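Vuvel Lane Allotment Association
Minutes of the February general meeting
Posted in February by the Minutes Secretary

Held in the side room of the Istov Social Club, starting at 7.30pm, or as near to it as the quiz league would let us have the chairs.

1. Apologies
Received from plots 4, 11 and 23. Plot 19 sent apologies for the last meeting, which were accepted for this one.

2. Minutes of the last meeting
Agreed, after the word "compost" was changed to "manure" in item 6. The member who asked for the change wished it recorded that there is a difference. It is recorded.

3. Matters arising
The gate. The new padlock has been fitted and the code sent round. Several members reported that it opens if pulled firmly. The Chair asked members not to pull it firmly.

The hedge on the Stirkach Road side is down to shoulder height along most of its length. The remaining piece belongs to the bowls club, who believe it belongs to us. Chair to write again, in a friendlier tone than last time.

The notice about bonfires has been taken down and replaced with a larger notice about bonfires.

4. Water
This took up most of the evening.

The winter bill came to £629, against £77 for the same period last year. The Secretary had checked the reading on the meter, which involves lying down, and it agreed with the bill. As the taps have been off since November, the meeting felt that something was wrong.

Plot 8 has had a boggy corner since before Christmas and had been rather pleased with it, having put in some marsh marigolds. Plot 9 has had the same corner from the other side and was less pleased. It was agreed that the leak is probably there, though plot 30 argued at some length for the bottom path, where the ground has always made a noise.

Two quotes were tabled. Vasiliauskas Groundworks would dig up and replace the pipe from the meter to the second standpipe for £1058, making good afterwards. The other firm would do the whole run to the far tank but would only say "up to £2000, depending what we find". Members asked what they might find. The Secretary had asked this too and been told "well, exactly".

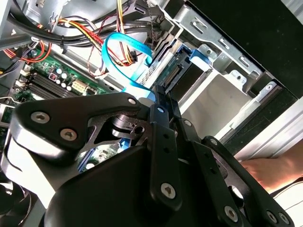 A discussion followed on whether half a new pipe is better than a whole old one. Plot 15 proposed that we do the work ourselves over a weekend, as was done with the shed. Members were invited to look at the shed. The proposal was not seconded.

It was put to the meeting that we accept the Vasiliauskas quote, to be paid from reserves, with the work finished before the taps go back on. Carried, 14 for, two against, one asleep. The two against asked for it to be noted that they are in favour of water.

Action: Secretary to accept the quote in writing and to ask the water company about a leak allowance. Plot 8 to lift the marigolds.

5. Rents
No increase this year. There was applause. The Chair said that there would very likely be one next year, and there was less applause.

Three plot holders have still not paid. They were not named, although two of them were present and contributed strongly to item 4.

6. Waiting list
The list is closed again. Plot 27 has been split in two at the holder's request, and both halves offered. One was taken the same afternoon. The other contains the bath, the bramble and what may have been a greenhouse, and has now been viewed by four people, all of whom said they would think about it.

It was suggested that the association pay for a skip. It was then suggested that if there is a skip, other people's things will go in it. Deferred until somebody can think of a way round this - suggestions to the Secretary, on paper.

7. Seed potatoes
The bulk order has arrived and is in the club cellar in trays, labelled by plot number. Please take only your own. Last year the second earlies ran out while there were still people owed second earlies, and feeling about this has not entirely gone away.

Collection is from 10am until noon on the first two Saturday mornings of the month. The cellar steps are steep and the light switch is at the bottom.

8. Summer show
The same classes as last year, with the following changes:

"Longest runner bean" will be measured by the judge, using the judge's tape.
"Any other vegetable" no longer includes rhubarb, after the correspondence.
A children's class for an animal made from vegetables will return. Adults may help with the cutting but are asked to hold back on the design.

The cup for best onions has not come back from its present holder, who says it is being polished.

9. Any other business
Plot 6 asked whose cockerel it is. Plot 12 said it was a hen. Plot 6 said it was not a hen at five in the morning. Chair to visit, at five in the morning if need be.

A single wellington, left foot, green, is on the fence by the tool store. It has been there since October.

Meeting closed at 9.40pm. The next one is in April, same room, after the quiz league has finished with it.

Share this page: 3 shares | 6 comments

Contact the Secretary | © Vuvel Lane Allotment Association | Back to top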